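Notebook — natural dye bench, madder and weld
10th June

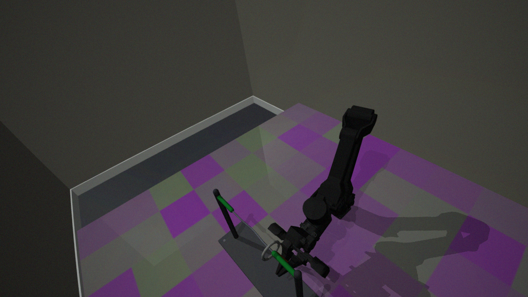 Madder, second bath

Finally a proper red! The first bath went brick orange and I blamed the roots, but Ermira was right all along, it was the heat. I let it climb too fast last time and the browns came out. Today I crept up over the whole morning, never let it simmer, and the wool came out a deep warm red that I keep getting up to look at.

Skeins were the Petodia wool, scoured twice, alum at the usual strength, left in the mordant overnight. Roots from the Plosarberg plot, three years in the ground, chopped by hand. Dineo wants to try the mill next time. I'm all for it, my wrists are not what they were.

Added a pinch of chalk to half the pot. Worth doing every time — the chalked skeins are clearly bluer and the plain ones look almost rusty next to them. Colin asked if our tap water would be hard enough by itself. Don't know. He's going to bring a few bottles from his side of Plosorholm, where the kettles fur up in a fortnight.

Weld

Less to report. Bath used 2000 g of dried tops, which is far too much for the amount of silk we had, so there's plenty of colour left in it. Lovely sharp yellow on the first dip. Second dip softer, and I think I like it better. Guido has claimed the leftover liquor for overdyeing his failed blues. Label says GUIDO, please don't pour it away.

Iron dip on 4 small samples gave an olive I'd happily wear. The one left in longest feels a bit harsh, so keep it short and rinse straight away.

Light test

Cards from October came off the window sill. Weld has faded more than I hoped, madder hardly at all. The strip under the foil is still bright on all of them, so the comparison is easy to see. Beryl has the full set for scanning and wants them back on the sill afterwards for another stretch.

To do

Order alum, we're down to the last scoop
Weigh skeins dry BEFORE mordanting (I forgot again)
Ask Ermira what she did with the long thermometer
Try a madder exhaust bath on linen, nearly 3000 ml of it in the covered bucket
Write up chalk amounts properly, "a pinch" is no use to anyone else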